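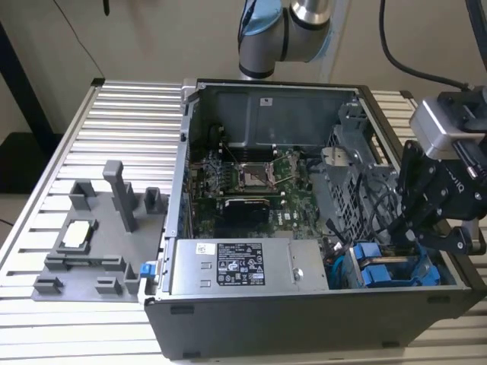
Replacing a working office desktop every 4 years is prudent, according to one reader of this column, because the cost of a failure during business hours exceeds the cost of the hardware. The reader manages machines for a freight office in Pledumport and attached a spreadsheet. The arithmetic in it is correct. I disagree with two of the inputs.

Filed under: Opinion / Workplace IT / Procurement

The first is the failure rate. The spreadsheet assumes that the chance of failure doubles in the fifth year and doubles again in the sixth. This assumption appears in most fixed-cycle policies and usually has no source attached. Where an office keeps its own repair tickets, those tickets should be used. At Valdovinos, where I handled purchasing for a fleet of nearly 1,000 desktops, the tickets were dominated by storage drives, fans and power supplies. Each of those is a separate part with a separate price. A policy that retires the whole machine when one of them wears out is charging the cost of a processor, a board and a case to a fan.

The second input is the cost of an outage. The spreadsheet charges a full day of wages per failure. With a spare on the shelf and user files kept on a server, the outage is the time needed to carry the spare to the desk and sign in. The Rindesen branch kept 16 spares, already imaged, and the swap was done before lunch in most cases. The failed unit was then repaired on the bench at no particular hurry and became the next spare.

There are valid grounds for replacement. An operating system that no longer gets security updates is one. Memory that can't be expanded to meet the needs of current software is another. Storage is seldom a valid ground: a 256 GB drive that is full can be replaced with a larger one in less time than it takes to fill out the purchase request.

Vendors also price against repair. The Skornel contract we were offered included a discount that applied only if the entire fleet was returned on a set date. Once the freight, data wiping and setup labor were added, the discount was gone. I would ask any buyer to add those three lines before comparing quotes.

My proposal is to set the review by condition. Pull the tickets each November, sort by model, and retire a model when its yearly parts and labor pass a fixed share of the replacement price. The share can be argued over. It should be written down before the quotes arrive.

Last updated: November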